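Can any machine fold and put away laundry yet?
Posted by Tegwen Howells in Home and Gadgets, 22/02/2024

Hello all. I'm after a straight answer from someone who follows this stuff more than I do. My mum's hands have got bad (arthritis, both thumbs) and the job she really can't stand any more is folding. She's fine with loading the machine, fine with pegging out if the pegs are the big soft ones, but then it all ends up in a heap on the bed and stays there till I come over. My brother reckons there'll be a robot for it by Christmas and keeps sending her videos. She's got a bit of money put by and I don't want her spending 3,000 quid on something that folds one sort of T-shirt.

She has the usual mix: polo shirts, jeans, tea towels, bath towels, a few of Dad's old denim shirts she still wears in the garden. So is there anything she could buy now, or is it all still videos?

Pramila Nishad
Short version, no, not for what your mum needs. Save the money!

Longer version. I help with the programme for a little show called Wuleo (hobby robots, a lot of tea, held in a sports hall) and we get somebody with a laundry machine most years. The ones that work best are big boxes where you clip each thing on at the top by its shoulders and it gets pulled in and folded. They're quite clever, but look at what's left for you to do. You still have to find the shoulders, turn the sleeves the right way out and clip it on flat, and with sore thumbs that's the worst bit. I timed myself doing a load of 38 things by hand against the box from Nutiden and I was sat down with a biscuit well before it finished.

The trouble is the heap. A plate is always plate shaped. A shirt that's been dropped on a bed could be any shape at all, and before you can fold it you've got to find a bit you recognise and get hold of it without picking up whatever's underneath.
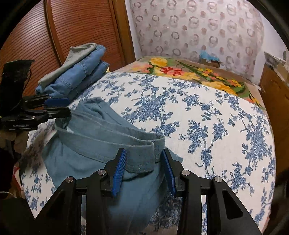

I always go for the collar on a polo shirt, it's thicker than the rest and once you've got it the shoulders sort of follow. You and I do that without looking, half watching telly. A machine has to work out that the ridge it can see is collar and not hem or the edge of a sleeve, then close on one layer or two, whichever it meant, and then do the same again with the other hand somewhere else. The patterned bedding people have at home makes it harder too. At Wuleo everyone turns up with a plain white table, and I've started asking them to bring a flowery duvet cover just to see their faces.

There are two-armed robots that can do it off a heap and I've seen one manage 8 shirts in a row, which got a proper round of applause. Each one took longer than the kettle. You can't buy it either, and it needed two people standing by.

For your mum, has she tried a folding board? It's a hinged plastic thing, you flap it with your forearms and you hardly need thumbs. Mine was cheap and it's brilliant for tops.

Ramesh Nishad
what Pramila said (we are related, she does make me go to the show). hoover robots are good, mop ones are ok if you haven't got rugs. nothing else worth having. get a tumble dryer on a low heat and hang the shirts straight up, then there's no folding

Fengying Pan
I'm a bit more hopeful than Pramila, though I agree about not buying anything today. I worked at a hotel laundry, Grosier, for years and we had machines doing flat stuff long before anyone was talking about robots in houses. Sheets and bath towels went through at a terrific rate and came out in lovely stacks. We had 108 rooms and I don't think I folded a sheet by hand after my first winter.

But somebody had to feed every one of those in by the corners, and that somebody was usually me. Towels are worse than people think. They're heavy, the loops catch on each other, and when one lands bunched up the corners hide inside. 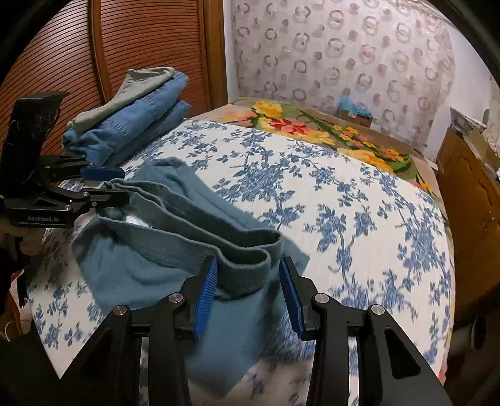
My trick was to find the hemmed band first, because you can feel it with your eyes shut, and run along it until you get to a corner. Then the other hand goes the other way. I showed every new starter that and it took them a morning to get it. So if a machine can learn the same thing, get hold of the hem, slide along, stop at the corner, then I think towels will be the first job it does at home. Shirts much later. Socks never, I'd put money on it.

As for your mum, I'd stop folding half of it. Bath towels can be rolled, you do it with flat palms and there's no pinching. Tea towels go in a drawer any old how. Jeans over a hanger. That leaves the polo shirts, and Pramila's board will do those.

Tegwen Howells
Thank you all, that's just what I wanted to know. Ordering a board tonight, and I've told my brother about the two people standing by! Rolling the towels never crossed my mind. Fengying, do you roll longways or fold in half first? Hers are the big bath sheet ones and the airing cupboard shelf isn't very deep.

Fengying Pan
Half longways, half again, then roll from the short end. If it's still too fat for the shelf, stand them up on end in a box.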